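Seltbridge Opens Free Computer Refurbishing Program for Households and Small Nonprofits

Donated desktops will be checked, wiped and passed on starting in February

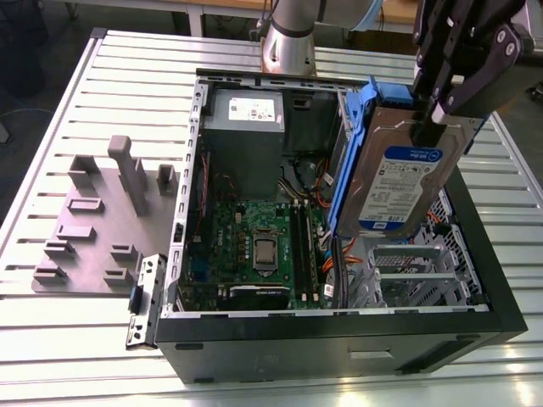
A desktop tower with its side panel off and a 1.0TB WD Blue hard drive in a blue caddy.

SELTBRIDGE – The Seltbridge Public Library will begin accepting used desktop computers in February as part of a new program that puts working machines into homes and small nonprofit offices at no charge. The program, called Second Desk, will operate out of the lower level of the Meredith Street branch and is open to residents of Seltbridge and neighboring Killport.

Residents may drop off desktop towers, monitors, keyboards and mice at the Meredith Street loading door between 10 a.m. and 3 p.m. on any day the branch is open. Laptops, tablets and printers will not be accepted during the first year. Donors do not need to remove the hard drive or know whether the computer still works.

Every drive that comes in will be erased before any other work is done on the machine. Drives that cannot be erased will be destroyed, and donors may ask for a written record showing the serial number and the method used. Library staff will not open, copy or recover personal files, so donors should save anything they want to keep before bringing a computer in.

"Most of the calls we get at the help desk are from people who are filling out a job application or a school form on a phone," said Nazmiye Duman, digital services manager for the library. "A plain desktop with a full keyboard would solve that for them. Meanwhile we have offices in town replacing computers that still have years left in them."

Second Desk follows a pilot held last year with the Killport school district. During the pilot, the library placed almost 2052 pounds of donated equipment back into use or sent it for parts recovery. The most common repairs were replacing a hard drive, adding memory and cleaning fans and vents.

Each refurbished computer will come with an operating system, a web browser, an office software package and a printed setup guide in English or Spanish. Recipients will be given a phone number for setup questions, and they may bring the computer back for repair within the first year. Home internet service is not included, but staff can help recipients look up low-cost plans available at their address.

Households may request one computer. Nonprofit groups with 10 or fewer employees may request up to 3. Applicants need a library card and proof of address. No income documents are required. Requests will be filled in the order received, and staff expect the first computers to be ready for pickup 2 weeks after the program opens.

Equipment that is too old or damaged to repair will go to Nanetti Recycling in Killport, which will take it apart for metals and reusable components. The library will pay no fee for this service under the current agreement.

Application forms will be available at the front desk of all branches and on the library website when the program opens. Businesses with a large number of computers to donate should contact the Meredith Street branch ahead of time to arrange a delivery.

Media contact: Nazmiye Duman, Digital Services, Seltbridge Public Library, Meredith Street branch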